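The green light is not a promise

Opinion

In January our small workshop at Tonum lost 17 days of work because of a jaw which did not hold. I want to write about it, although my colleagues think the matter is closed.

We record people folding clothes with hand-held grippers, and a robot later learns from these recordings. The fault was simple. One gripper reported a closed jaw when the jaw was closed only in part. The cloth slipped slowly, the person corrected with the wrist, and the recording was saved as a good one. Of 3,000 recordings we had to throw away 722.

I was asked many times why the operators did not notice. I find this question unfair. A person who stretches a shirt between two grippers looks at the cloth and at the corners, and the indicator lights stay green at the side of the view. If a light is green, a tired person believes it. I would believe it too.
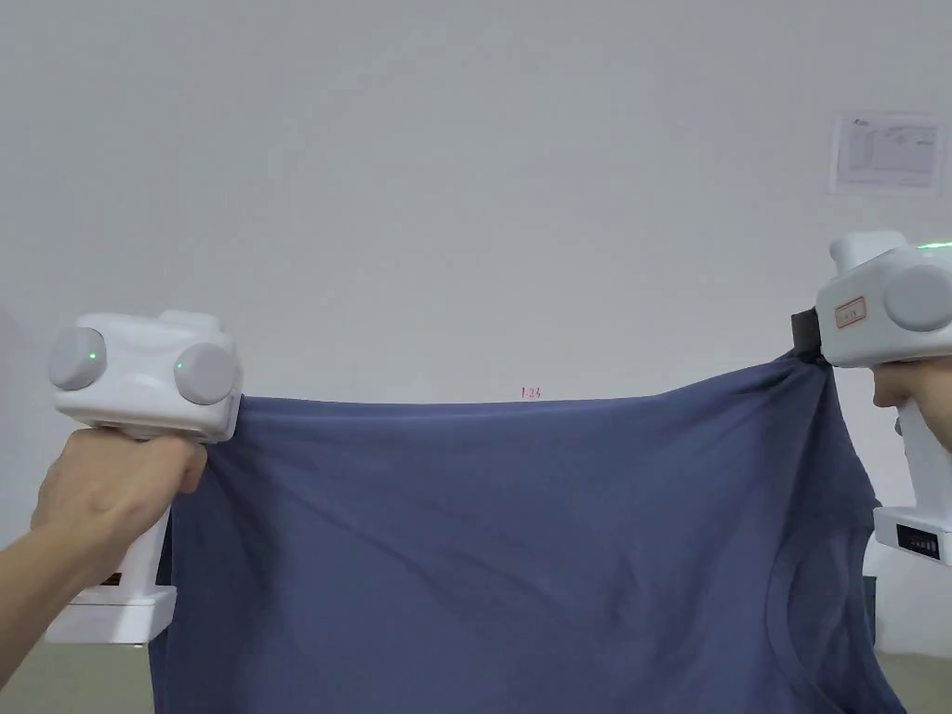
What the light should mean

Our supplier, Tikov, answered that the light shows power and connection, and that the manual explains this. I have read the manual and it is true. But a sentence in a manual is a weak protection when the hands are busy for the whole morning. In my opinion a green light on a gripping tool must say something about the grip, or it must have another colour.

The second answer was to train the operators better. We did one more hour of training, and I do not regret it. Still, I see in our trade a habit to repair the person first and the tool afterwards. At Bollier, where I worked before, the same was done after a robot arm dropped a tray of glass. Everybody received a course. The arm received a new sensor only after the second tray.

A shirt on the floor hurts no one, I know. The robot which learns from a slipping grip will perhaps one day lift something heavier than a shirt, close to somebody's feet. For this reason I count a silent fault in the recordings as a safety matter, and I have asked that it is written in the safety book with the others. On 5th July my request was still without an answer.

Meanwhile we pull each jaw by hand before every 200 recordings. It takes a few minutes and it is boring.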